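Can it do the dishes yet

Short answer, no. Longer answer is this month's item, written fast as the issue closes tonight and I only got back from the Rutari visit yesterday evening.

Background for new subscribers. Back in November I asked readers which chore or shop job you would hand over first if a machine could really do it. 441 replies, the most we have ever had for anything, including the parking question. Laundry folding won at home. At work it was emptying mixed bins of parts, by a mile. Cooking came in fourth, with a lot of people adding a note to say they'd keep the cooking and hand over the washing up. Fair.

So I went and looked at what is out there. Two places in one week, one doing kitchens and one doing bins.

Kitchens first. Rutari works on handling for the home, mostly picking things up and putting them where they belong. Small outfit, 12 people, above a tile showroom. They work on a play kitchen with toy food. I thought this was a bit silly for the first ten minutes and then stopped thinking it. Toy food is the same shape every day, it doesn't rot over a weekend, and when the arm squeezes too hard you pick the thing up and go again. Real tomatoes are for later. Much later, said Edem Korletey, who runs the test side and was very patient with me.

The job I watched was put the vegetables in the pot. That's all of it. No heat, no chopping. A person does it in a few seconds while talking about something else. The arm is slow, slower than you expect even when you've been told. It stops over the pot for what feels like a long time before the fingers open. Edem says the stopping is deliberate for now, they would rather have it wait than knock the pot over, and speed is the last thing they tune. 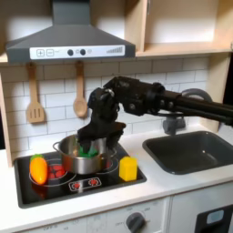

What makes it hard, as far as I could follow. The rim. Anything with a rim means the hand has to go down inside without catching the side, and once it is in there the fingers hide the thing they are holding. Small round items are worse than big ones. Clusters worse again, becuase you reach for one and the others move. And a pot is easy compared to a drawer, I was told, and a drawer is easy compared to a dishwasher rack. Wet plates, glasses at an angle, forks. Everybody in the room pulled a face at forks.

I asked when. I always ask when. Edem would not give me a year and I respect that more than the people who do. What he did say: tidying a known counter with known objects, he can see that. Walking into your kitchen, cold, with your pans and your kid's homework on the stove - not soon.

Next day, the shop floor. Hirelum does short runs of brackets and hinges, and has had a picking arm on trial at the end of the line for 4 months. Wumpini Dankwa showed me round between two phone calls and a delivery. Her view is a good deal more cheerful, and I think the reason is that a shop floor can be changed to suit the machine and a kitchen mostly can't. They put in better lighting. They swapped the deep bins for shallow trays. They painted a line on the floor that everyone ignored and then a rail that nobody could ignore.

With all that done it sorts hinges through the night shift and does it well. Brackets, not so good. They hook together and it lifts a bunch like a set of keys, then puts them all back and tries again. Wumpini has one person on nights who clears tangles and does other work in between. So no job gone there, but the job is different, and he'd prefer it if the thing did not beep so much. Passed on.

Cost, as several of you asked. Hirelum wouldn't give me the figure for print. Wumpini did say the arm was the cheaper part and the trays, rail, lights and her own time made up the rest, and that anyone budgeting for the arm alone is in for a shock. She'd do it again for hinges. She would not do it for brackets this year.

Where that leaves us. If you run a shop with one boring part in large numbers, go and see one working, and take your ugliest part along in your pocket. If you want your dishes done, buy a dishwasher and argue about who loads it like the rest of us. I came in more doubtful than I left on the shop side. On the home side I'd say I moved a little, mostly from seing how much goes into the bit where a hand lets go of something.

Didn't get to Stukum, who do the folding. Their demo got moved and then I had a train. Will try again for the next issue, and if any reader has seen the towel machine in person please write in, good or bad.

Also still owed: the floor cleaner comparison, held over from last time. It's half written. Replies to the usual address, and please put the word ROBOT in the subject line or it ends up in with the subscription renewals and I find it weeks later.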